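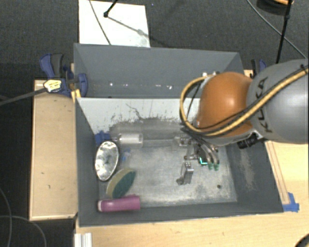 A triagem de miudezas

A caixa cinzenta com divisória transversal tornou-se a unidade de base da triagem doméstica e de oficina. Ocupa pouco espaço em prateleira, lava-se com um pano e obriga a uma decisão: o que fica no compartimento estreito e o que vai para o largo. O problema começa quando o compartimento maior recebe tudo o que não tem lugar próprio.

O conteúdo típico é heterogéneo. Um recipiente cilíndrico transparente, deitado junto à divisória. Uma esponja arredondada. Um prato ou lata oval, prateado, de rebordo escuro. Uma peça metálica em forma de suporte. Cada objeto pede um critério diferente, e a mistura torna lenta qualquer procura posterior.

Femke Wuyts, responsável pela organização de armazém na Bavum, trabalha com um inventário de 1.432 artigos soltos e recomenda separar por comportamento antes de separar por função. Os cilindros rolam e devem ficar encostados a uma parede, no sentido do comprimento. As esponjas deformam-se sob carga e vão sempre por cima. O metal desliza para o ponto mais baixo e risca os plásticos transparentes.

– O erro habitual é classificar por divisão da casa – explica. – Uma esponja de cozinha e uma de oficina arrumam-se da mesma maneira.

O método da Plarnier, adotado em fevereiro, fixa um limite de 30 peças por caixa. Acima desse valor, o tempo de procura cresce depressa e o fundo deixa de se ver. Os itens translúcidos são os mais penalizados: sobre um fundo cinzento quase não se distinguem, e convém colocá-los no compartimento estreito, isolados.

A altura da divisória também conta. Nos modelos Tamiru fica 11 milímetros abaixo do bordo, folga suficiente para retirar objetos baixos sem levantar a caixa. A linha Jonley usa divisória amovível, com uma carga máxima de uns 200 gramas sobre a aresta – pouco para ferragens, adequado para têxteis e esponjas.

A revisão do conteúdo faz-se com a caixa pousada, da parede para o centro. Retiram-se primeiro as peças moles, depois as ovais e por fim o metal.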